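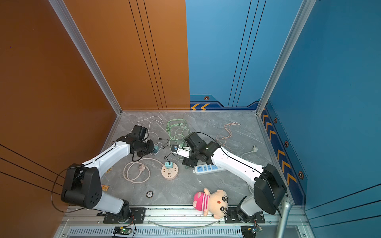
Page last changed: 10 October 2021

I have now spent most of two months with a pair of arms that were sold to us as "ready for contact-rich household tasks," and I would like that phrase taken off the brochure. The arms themselves are fine. I'll say that early so the people who wrote to me after the August post can relax. My complaint is with the grippers, and with the way grippers get compared in general.

Some background for anyone who missed the last one. We had two sets of parallel jaws to choose between, the Otach fingers that come with the kit and the Brareo ones, which cost more and have a softer pad. Both firms publish a grip force and an opening width. Both publish a video of a hand-picked object being lifted very smoothly. Neither tells you what happens when the object is a charger block with rounded corners and a cable pulling on it from behind.

So I stopped lifting cubes. Everything in the cell is now stuff out of a desk drawer: charger blocks, plug adapters, a power strip, a round socket, and far too much cable. The plush doll stays in there too, lying by the front rail. Cables are where the claims fall apart. A cable has no fixed shape, it slides along the jaw, and it drags whatever is on the other end of it.

My test is boring on purpose. Pick up a small adapter, bring it near the strip, put it down. I ran it 60 times with each set of fingers under the same controller settings. The Otach fingers dropped or twisted the adapter 25 times. The Brareo fingers did it 11 times. You could call that a clear win and go home, and the sales rep more or less did.

I'm less sure. A good part of the difference went away when I slowed the last stretch of the approach. I had been using the default speed profile from Kratochvíl, the control package we run, and it comes in too fast for small parts with either set. I haven't redone the full count at the slower speed, so I'm not going to print a number for it. But if half of what you are paying for in a softer pad can be had by changing one line in a config file, I'd want to know that before I signed for it.
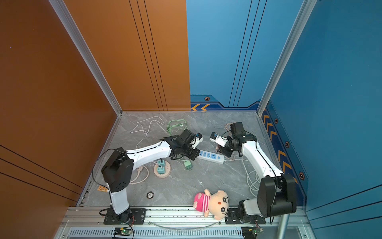 The two-arm work is where I really lost patience. Passing a part from one gripper to the other sounds like twice the work of a single pick, and it's a lot worse than that. Any error in where the left arm thinks it is gets added to the error in where the right arm thinks it is. Being off by 2 millimeters at the jaw doesn't matter much when you set something on the floor. It matters a great deal when the thing has to meet another gripper, or a socket.

Cosorska, who supplied the calibration routine, say this is handled. Their routine has you touch both arms to a shared point and solves for the offset. Fine, and it does help. It also drifted over an afternoon in our room, and the manual doesn't mention warm-up at all. I now recalibrate after lunch. I wrote to ask if that was expected and got a link to the same manual.

I should be fair about the camera, since I was rude about it last time. The fixed view from above is better than I gave it credit for. It loses the fingertips whenever a wrist swings over them, and I still want a small camera on each wrist, but for working out afterward why a pick failed it has been the most useful thing we have. I've changed my mind on that and have edited the August post to say so.

What I haven't changed my mind on is the habit of testing grippers on clean floors with one object. Ours has cables lying all over it, and the first thing I noticed is how often a jaw heading for a plug is also heading for somebody else's wire. No spec sheet has a line for that.
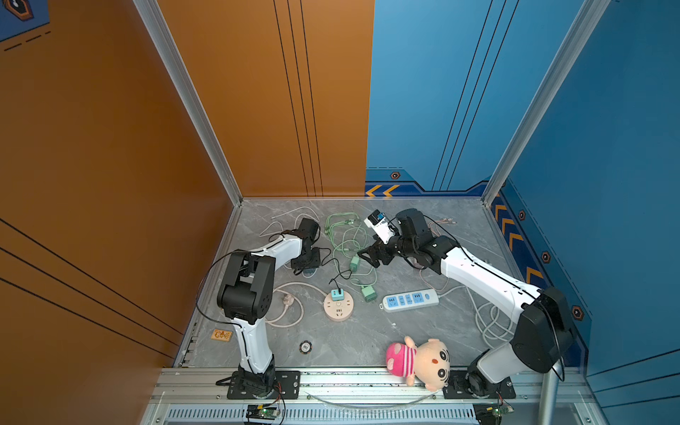 What I would buy today

The Otach fingers, for now, with the approach speed turned down. If your parts are small and smooth and you can't afford to slow the cycle, the Brareo set may earn its price, but ask for a loan pair first and bring your own junk to test with. Don't let them bring the cubes.

I still owe a proper rerun at the slower speed with both sets, same adapter, same strip. The raw log from the first runs is available if you write and ask, including the ones I threw out and why.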